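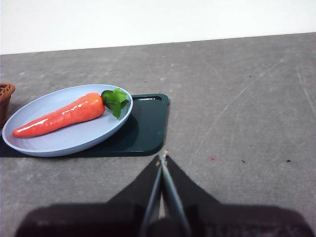 Chapter 7
Looking After the Gripper

Most maintenance schedules for small robot arms were written by people who wanted to sell you the next part. Read them with that in mind. The schedule for the Tirham arm used in this chapter asks for new finger pads every 30 days, whether the arm has been moving toy vegetables from a plate to a basket or sitting under a dust cover. No reason is given, and the manual from Swanson, which makes a very similar gripper, doesn't mention pads at all.

This chapter takes a slower route. You will learn to check a gripper before you adjust it, and to write down what you found before you change anything. That sounds obvious. In the repair logs that Rungnapa Sangkhawat kept for the teaching cell at Tritik, the most common entry was "recalibrated, seems better." Better than what? The log had no reading from before the work, so the entry is worth very little.

We will look at a single cell throughout: one arm, a two-finger gripper, a camera at the wrist and a table. The faults we care about are dull ones. A finger screw works loose. The camera mount gets bumped and the picture shifts by a few pixels. A cable rubs where it bends. Any of these can make the arm miss a pickup, and all of them tend to get blamed on software.

Be careful, too, with a test that passes. A gripper that closes on a toy carrot 2 times in a row has shown you that it can do so 2 times. Shiyu Peng, who wrote the exercises for this chapter, asks for a longer run with the object turned to a new angle each time - dull work, but hard to argue with afterward.

7.1 Before You Pick Up a Tool

Stop the arm, switch off its power and lock the switch. Support the arm first if its joints can drop without power. Then look at the fingers from the side and from the front. Write down any gap, twist or worn spot, and leave it alone for now.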